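The Long Way Back to Handwritten Letters

My grandmother kept her letters in a biscuit tin, and when she died the tin came to me along with a gravy boat and a great many opinions about how to iron a pillowcase. I put it on a high shelf and left it there for longer than I like to admit. Then one wet evening in February, with the power out and my phone down to its last sliver, I took the lid off and read until the candle gave up.

What struck me was how little happened in them. A cousin had a cold. The bus to Sistcombe was late again. Somebody's plums had come in all at once and there weren't enough jars in the county. And yet I could hear every one of those people, clear as if they'd pulled up a chair, and I went to bed thinking I hadn't written a real letter in years (birthday cards don't count, and neither does a note to the mailman).

So I started. I wrote to four people that first week, and I was terrible at it. My hand cramped, I crossed things out, and I told Zbigniew Sikora the same story about my furnace twice on facing pages. He wrote back anyway, six pages in green ink, with a drawing of his own furnace. 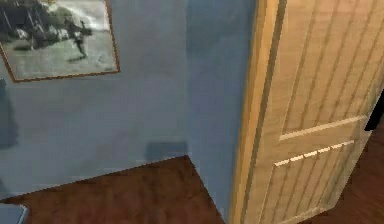
Humaira Bajwa wrote to me after I mentioned all this in my last column, and she thinks I'm making it sound harder than it is. Her rule is to begin in the middle, with whatever she was thinking when she sat down, and to stop when the page is full, even if she's only halfway through a story. The other person will ask for the rest, she says, and then you've got your next letter. She has kept up with a school friend in Gesthorpe that way since they were both eighteen, and they have never once apologized to each other for a late reply.

I've taken that last part to heart. I used to open every letter with a paragraph of excuses, and it's a dreary way to greet someone you love! Now I just say hello and tell them what the soup is.

Paper matters less than you'd think. I bought a fancy box of it, cream colored with a ragged edge, and was so afraid of wasting it that I wrote nothing at all for three weeks. What got me going again was a plain lined pad from the drugstore. Stamps, on the other hand, I will fuss over happily, and I keep a few nice ones back for people who've had a rough time of it.
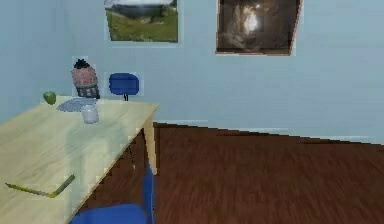 When I can't think how to begin, which still happens more often than not, I go looking for something small. My grandmother did it constantly, and half her letters open with what was on the windowsill or who had just walked past the gate. It feels silly until you try it. A green apple sitting on a desk against a pale blue wall will do perfectly well for a first line, and before you know it you're on to pies, and the neighbor's tree, and the summer you both got sick from eating the hard ones too early. Kamran Orakzai once sent me a whole page about a teaspoon, and I've read it aloud at dinner twice.

As for the tin, it's down off the shelf now and sits by the phone. Zbigniew's green ink is in there, on top of the plums and the late bus, and I owe him five pages about my new furnace.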